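Speaker notes: "What your phone hears"
Naltwood Library evening series, 2020-09-17
Crescencio Manzano

Opening

Hi everyone, thanks for coming out. Get them to take their phones out of their pockets (they'll like being told that for once!). Ask where the microphone is. Most people will point to the hole on the bottom edge. Then ask who found a second one. On my phone there are 3, and the one by the camera took me ages to spot.

Play clip one: me on the corner in Daltthorpe, bus going past, no noise reduction. Let it run the full 17 seconds even though it's ugly. Then clip two, same call, reduction on. Pause. Let them react before I say anything.

How it works, the short version

One mic sits near your mouth and hears you plus the street. Another sits up top and hears mostly the street. The phone compares the two and takes away what they share. I love this part, because you can do it with two kids and a drum. One kid sings next to the drum, the other only listens to the drum, and between them they can work out the song. Do the hand gesture, Teodoro says it helps.

Don't get into filters here. If someone asks, there's a backup slide.

Headphones are a cousin of this but they do it live, in your ear, by playing the opposite of the noise. Steady sounds are easy: fans, engines, the fridge. A baby or a dropped plate is hard, it's over before the chip has caught on. Mention the January flight, 60 minutes of engine hum gone and then I could hear every word from row 3. Big laugh at Nimthorpe, keep it.

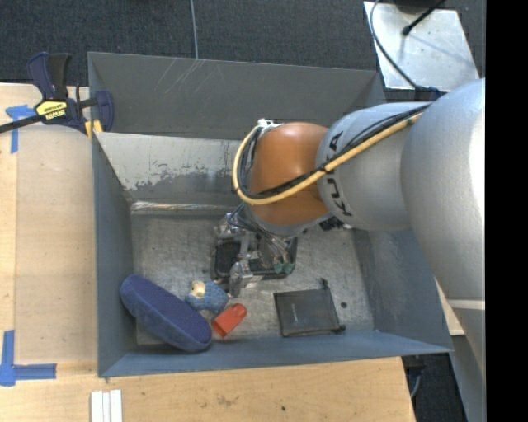 Newer phones add software that has learned what speech sounds like. It can guess at your voice even when the mics get a mess. This is the bit I'm most excited about, and also where it goes wrong. Clip three: my sister playing the violin over a call. It thinks she's noise and wipes her out! Wait for the groans.

Things to try at home

Uncover the top mic. Lots of cases block it, and so do fingers. Record a voice memo with the case on, then off, and listen to both.

Turn noise reduction off for music lessons. It's usually somewhere in the call settings, the name changes from phone to phone.

Wind is its own problem. Turn your back to it.

Questions

Someone will ask if the phone is always listening. Give the plain answer about wake words, then point them to the privacy menu and do it together on screen.

Thank Teodoro Moya for the sound desk and Ms. Sugiyama for the room. Leave the headphones on the front table so people can try them on the way out.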